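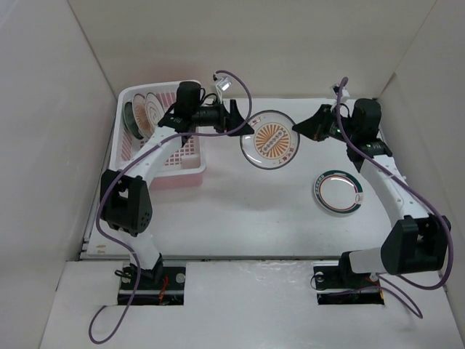 Sunday, late

The curtains have come, and they are wrong. I ordered them from Ulia in a colour called Oatmeal, after living with the sample pinned to the wall for so long that I'd started dusting it. The sample is a soft, warm, biscuity sort of thing. The curtains are putty. I held one against the other at the window, then under the lamp, then in the hall with the door open, and they were different colours in all three places, so at least they are consistent about it.

Also they are too short. I measured that window twice and wrote the drop on the back of the gas bill, and I have the gas bill in front of me now, and the figure on it is perfectly clear and belongs to the bedroom.

So they hang there, stopping well clear of the floor, like a boy's trousers in the last week of the summer term. I have tried sitting in the low chair, from which it looks more deliberate. Visitors will be offered the low chair.

Rang Ulia's helpline, which is open on a Sunday and proud of it. Made to measure can't be returned unless faulty. I said the colour was faulty. I was told that shades may vary between dye lots and that this is on the website, and I expect it is. They did offer me 10 per cent off my next order, so if I lose my mind completely and buy the matching cushions I shall save enough for a sandwich.

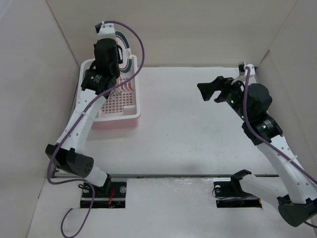 White arms, white table, white walls.

The pole is another matter. It's the Tjoa one, in the finish I liked, and the instructions are a single sheet of drawings in which a smiling man with no fingers puts the whole thing up by himself. I have fingers and it took me most of the afternoon. The left bracket went in like a dream. The right one met something in the wall, possibly the builder's lunch, and had to move over by a thumb's width, and now there's a hole to fill. I have filler somewhere. I have three tubs of it, I think, all opened once and all set solid, but I shall look.

Spent the evening reading about hems. You can let a curtain down if there's enough turned up at the bottom, and there is, 5 inches of it, double, which would very nearly do the job if I didn't mind the old crease showing. One woman on a forum says to steam it out with white vinegar. Another says she did that and her sitting room smelt like a chip shop until December. The third suggestion was a contrast band along the bottom in velvet, and I'm ashamed to say I looked at velvet for an hour. There's a remnant shop in Flurnitz that does it by the metre, a mossy green, and moss with putty might almost look like a decision.

Meanwhile the sofa. Plidirach have written to say it will be here between 7 and 6, and I'm to make sure there is clear access. There is clear access as far as the ladder. I'd better shift that, and the drill, and the box the pole came in, which is longer than the hall and has been living half out of the bathroom door all day.

Bed. Bedroom curtains fit beautifully, of course. Checked them against the gas bill.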